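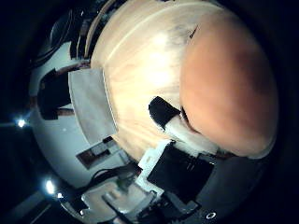

Uddale asked in its last note whether 50 more grasp examples would change anything, and that Aveck would want to see the curve before paying for them. We share the doubt.

Status at 5 Feb 2025. Collection for Masri goes on at the wooden table, with the wrist view recorded for every grasp. Two of the eight planned object sets are done. The rounded objects take longest, and roughly half of those attempts are usable – the operators disagree on what counts as a firm hold. Cundus has yet to send its labeling rules.

We don't think volume is the problem. We ask to hold the remaining sets until March and spend the time relabeling the first two.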